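About Us

Home / About / Who we are

Sarantis is a small after-school and weekend cooking school. We teach kids, teenagers and quite a few nervous adults how to feed themselves. That's the short version.

Longer version. Drahomíra Baláž started it out of her own kitchen, Saturday mornings, four kids and one decent knife between them. Her neighbour's son wanted to learn dumplings. Then his cousins did. Then the school down the road asked if she did groups. She didn't, but said yes.

Pui-shan Liao joined the year after. Baker by trade, early riser, very firm views on flour. She runs the bread and pastry side and wrote most of the recipe cards we still hand out (the ones with the green border, please bring them back if you borrow the laminated set).

We moved into the current place in April, after a long hunt. Old shopfront, good light, terrible plumbing. Plumbing since sorted. Mostly. Two teaching rooms, a proper pantry, a wash-up area at the back and a bit of a garden, if you count herbs in tubs.

What we teach

Basics first. Holding a knife. Boiling an egg, which is harder than people let on. Reading a recipe right through before starting. Rice on the stove, no cooker. Soup from whatever's in the fridge.

After that it depends on the term. Flatbreads, noodles, stews, jam when the fruit is cheap. Drahomíra does a dumpling block every winter and it fills up fast, so get in early. Pui-shan does the slow loaf course, five weeks, you take your starter home in a jar and try to keep it alive.

Juniors (8 to 12) finish in time for pick-up at half past five. Teens run later. Adults are evenings, bring an apron and a container for leftovers.

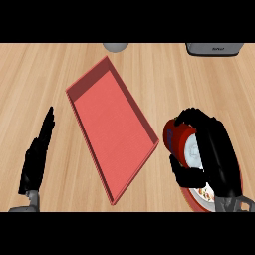

A coral-pink tray on a pale wooden tabletop.

Fees and places

Term fee is $300, same for juniors and teens. Covers all ingredients. Adults pay by the course, prices on the bookings page. There is a $50 deposit to hold a spot and it comes off the total, we dont keep it unless you cancel in the last week.

If the fee is a problem, talk to us. Email or have a quiet word at the door. We keep some places aside each term and we don't ask for paperwork. Part of that is paid for by Forkex, the kitchen supply shop two doors up, who have been good to us from the start and also sharpen our knives.

Siblings get a discount. Ask, because the online form still can't work it out. On the list to fix.

Allergies

Tell us at enrolment, then tell us again on the first day. We don't use peanuts in any junior class. We do use wheat, egg, milk, soy and sesame in most of them, and the rooms are shared, so we can't promise a trace-free kitchen. For coeliac students we run a separate gluten-free block, usually once a year. Waiting list for that is open.

How we work

Small groups. Everybody cooks, everybody washes up. Burnt food gets talked about and then usually eaten. We taste things but we don't force anyone to, a kid who won't touch mushrooms is still welcome in mushroom week.

No phones at the bench. Photos at the end are fine, if you've ticked the box on the form.

Hair tied back, closed shoes. Thongs and sandals are out, even in the heat. We have a few spare pairs of runners but you won't like the colours.

People

Drahomíra Baláž, founder, head teacher, dumplings, also the one who answers the phone.

Pui-shan Liao, bread and pastry, timetables, recipe cards.

Plus a handful of casual teachers who come in for particular courses. All hold current food handling and working with children checks.

So far

Over 865 students have been through since that first Saturday, going by the enrolment book. Some have come back as helpers, one now has her own lunch counter and pinches our pickle recipe. Fair enough, it was her grandmother's to begin with.

Getting here

We're at 757 Flernico Road, blue door next to the dry cleaner. Parking out front is fifteen minutes only and they do check. Bus stops across the road. Bikes can go down the side passage, shut the gate after you please.

Questions about enrolment go through the contact form, we get back to you in a day or two, longer in school holidays. If it's urgent and about tonights class, ring.

Page last updated December 29, 2022. New timetable going up shortly, check the bookings page.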